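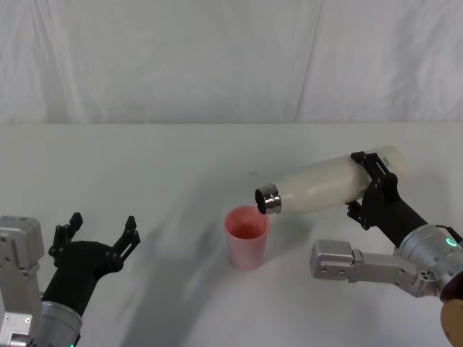 One reply to the outline was that anyone over the age of five can pour a drink, so what is there to fill twenty-five minutes with? Read that out. Let people laugh, then ask who has wiped a table this week.

Speaker notes, Pouring at the Table
Homgate open day, Room 901, September 14, 2024

SLIDE 1: Start with the mess
Introduce myself. Mention that the handout is on the chairs and that the slides go up on the Homgate page afterward.
The talk covers one job: getting a drink out of a bottle and into a cup that is standing on a table. Water, juice, cold tea. No hot drinks today. Somebody will ask about hot drinks. Tell them that session is in November.
The Hestska lunchroom kept a spill sheet last year. It had 324 entries. Most had the same few words in them: cup too full, cup knocked, bottle dripped. Go slowly here, the rest of the talk hangs on those.

SLIDE 2: The bottle
Hold up my own bottle. Pass it down the left side of the room and get it back before slide 4.
Insulated bottles are harder to pour from than people expect. You can't see the level through the wall. The weight of the bottle is a poor guide too, if you don't use that bottle every day.
Threaded necks: the drink can cling to the threads at the end of the pour and run down the outside. Turn the bottle a little as you bring it back up.
Take the cap off first and put it down somewhere out of the way. I still see people holding the cap in the same hand as the bottle.
Tip it slowly. A full bottle starts to run well before it is level. A nearly empty one may have to go level or past it, and then it comes in gulps -- wait for the gulp to finish before you move.

SLIDE 3: Where things stand
Most of the spills happen before or after the pour. Leave room on every side of the cup. Put the bottle back behind it and off to the side of the hand that pours, so that nobody reaches across an open bottle to get to the drink.

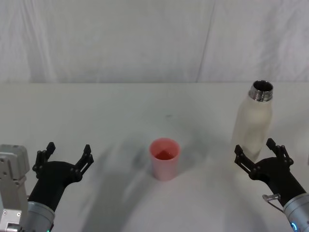 Slide 3. Cup forward, uncapped bottle standing farther back on the right.

Ask the room: which one gets knocked first? They usually say the bottle. On the Hestska sheet it was the cup.
A tall bottle with the cap off should go back from the edge of the table. If there are kids at the table, put the cap back on between pours.
If they ask about trays, yes, use one. The Irkix tray is what I use at home. I'm not selling it.

SLIDE 4: The cup
Get my bottle back.
A tumbler that narrows toward the base has less under it than you think. The first inch fills fast and then it slows down. People see it slow down, tip harder, and go over the rim.
Bring the mouth of the bottle close to the rim. Lightly touching is fine at home. At Arumugam the counter staff are told to keep a gap, and that's right for a place that serves the public.
Stop a finger's width below the rim. More if somebody has to carry it.
Let the cup stand on the table while you pour. Lifting it to meet the bottle gives you 2 moving things to watch.
Colored cups hide the level, and a dark drink in a deep pink or red cup is the worst for it. Look from above.
Skip the part about glass if it is past the half hour.

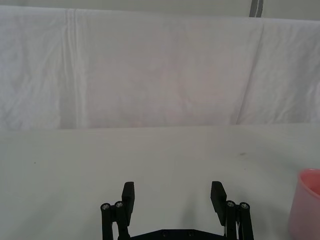 SLIDE 5: Wiping up
Cloth on the table before the first pour. Any cloth.
Clear drinks on a white table are hard to see. Get down and look across the surface with the light in front of you, or run a dry hand over it.
Lift the cup and wipe under it. Then wipe the bottom of the bottle.
Demo with the jug, two people from the front row. Towels are in the gray crate. If the jug is missing, use my bottle and the paper cups.

Questions. Room has to be clear by noon. Leftover handouts go back to the Homgate desk.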